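Chapter 4
A Visit to the Robot Hall

In the first three chapters we studied the parts of a robot one by one: the joints, the sensors and the controller. In this chapter we leave the classroom and go to an open day. The example is the open day of the Keogh workshop in Minport, which I attended in September 2025 together with 47 students from our evening course.

The visitors were some 300 in number, and most of them had never stood near a working arm. Our guide, Getachew Tekleab, began with a question to the group: which is more difficult for a robot, to lift a steel block or to lift a gift bag by its handle? Almost all of us chose the block.

He then explained why he disagrees. A block keeps its shape. A paper handle bends, it turns to the side, and it gives the fingers very little to hold. For this kind of task the workshop uses soft pads on the fingers, and the grip must close on the twisted paper at a good place. 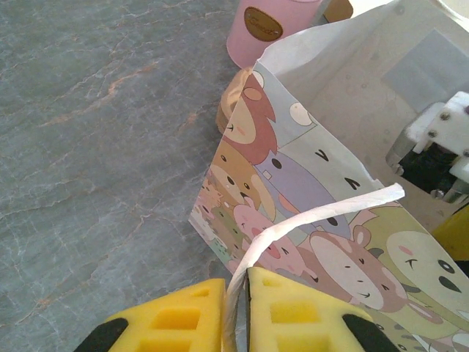 4.1 What to Observe at a Demonstration

A demonstration is short, and it is easy to look only at the object. Try to follow the fingers also. Note from which side they approach, and where on the object they close. If a task is repeated, compare the 2 attempts and write down each difference, even a small one.

Before you read section 4.2, make a short list of things in your kitchen that have a handle. Mark those whose handle can change its shape. We will return to this list when we discuss the Nostwood gripper.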